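3. How missing-animal reports were opened and closed

3.1 Sources

The records come from four collections: Hivham, Dultau, Mokgethi and Tumell. Each keeps a daily sheet for every enclosure, and each has a separate form for an animal that cannot be found at a head count. We call the second document a missing-animal report. The forms differ in layout, but all of them ask for the species, the time the animal was last seen, the person who saw it, and the time the report was opened. Three of them also ask for the age of the animal. Mokgethi does not, and for that site we took the age from the birth register where there was an entry.

We collected 194 reports covering 29 months. Drills were removed before this total was reached. So were reports on fish and on invertebrates, which two of the sites do not count one by one. A report that named more than one animal was kept as a single report, as the keepers had treated it that way and had usually searched for the animals together.

Hivham and Tumell sent scanned paper forms. Dultau sent a spreadsheet typed up from paper by its own office, and Mokgethi sent an export from its records system. The scanned forms took the most work. Times were often written in the margin, and on a number of Tumell forms the closing time had been entered in the box meant for the weather. Where two readers could not agree on a time, the field was left blank and the report was dropped from any measure that used it. The last batch of scans reached us on 2024-07-24.

3.2 Coding the outcomes

Each report was given one outcome. "Found inside" means that the animal was in its own enclosure the whole time, usually in a nest box, a burrow or dense planting. "Found outside" means that it had left the enclosure but was still on the grounds. "Moved" means that another member of staff had taken the animal to a clinic, a holding area or another enclosure and had not updated the sheet. "Removed" was used only when there was direct evidence that a person from outside the collection had taken the animal. Everything else was coded "unresolved."

The line between "removed" and "unresolved" matters for what follows. Staff often wrote that they suspected theft, and in several cases the police had been told. A suspicion was not enough for us to use the code. We looked for a recovered animal, a damaged lock or fence noted the same day, or a statement from the police passed on to the collection in writing. This rule will undercount thefts. We preferred that error to the opposite one, given how often an early note of "possibly stolen" was followed a few hours later by a note that the animal had come out to feed.

3.3 Time to first search

A total of 160 reports gave both a last-seen time and a time at which the first search began. These are the reports used in this part of the paper. The gap between the two times is made up of two parts, and the forms let us separate them only in part. The first is the time before anyone noticed. The second is the time between noticing and starting to look.

For small burrowing mammals the first part is by far the larger. These animals live in groups, they spend much of the day below ground, and a keeper who sees fewer of them than expected has good reason to wait. The newborns are harder still. In the first weeks they may be carried by an adult or left with a helper, and a count made in the morning tells a keeper little about the afternoon. The Dultau guidance, revised in May of the second year, asks for young animals to be counted at every feed. Before that change they were counted once a day.

For primates and larger birds the first part is short. Visitors tend to notice as well, and several of the Hivham reports were opened after a visitor spoke to someone at the gate. The second part of the gap is where the sites differ. Hivham sends a second keeper at once. Tumell requires a supervisor to confirm the count before a search begins, and its forms show the wait this brings, especially at lunch and near closing.

Figure 1. A KUKA robot arm over an open gray sheet-metal bin with a small assortment of objects in it.

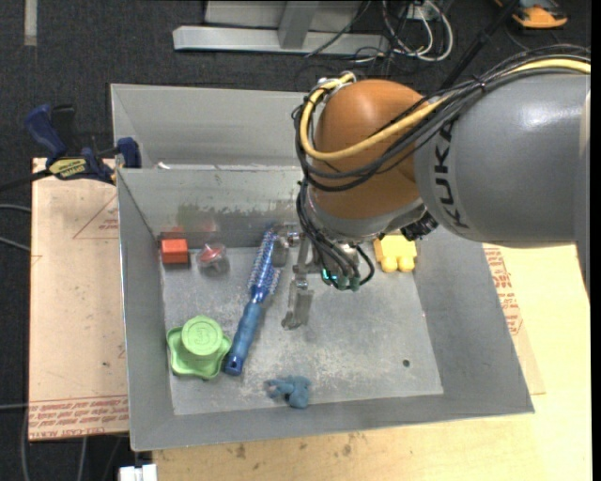

The effect of the supervisor rule is not all in one direction. Tumell opened fewer reports that ended as "found inside," which suggests that the second count catches some errors before a form is filled in. Its keepers may also be putting off the form until they are sure. We cannot tell these apart from the records, and the daily sheets do not show a count that was repeated and then corrected.

Reports coded "moved" followed a different pattern. Most were opened at the start of a shift, by a keeper who had not been present when the animal was transferred. The search in these cases was often wide, because the whole enclosure was gone through before anyone called the clinic. At Mokgethi the records system shows a transfer as soon as the clinic accepts the animal, but only if the clinic enters it the same day. Late entries were common on the forms we read closely.

3.4 Reports involving the public

Some reports mention visitors seen close to a barrier or reaching over one. These notes were rarely made at the time. They were added once the animal was known to be missing, when staff had been asked to think back over the day. We have therefore not used them as evidence of cause. They were kept in the data set as free text, with any description of a person taken out.

Camera coverage was noted on the forms at two sites only. Where footage existed, the usual difficulty was that the camera faced the public path and the low barrier was behind the crowd. A low open barrier is common in enclosures for small ground-living animals, which do not climb or jump well, and it is chosen so that children can see in. The forms do not record barrier height. We asked each site for it separately, and the replies are used in Section 4.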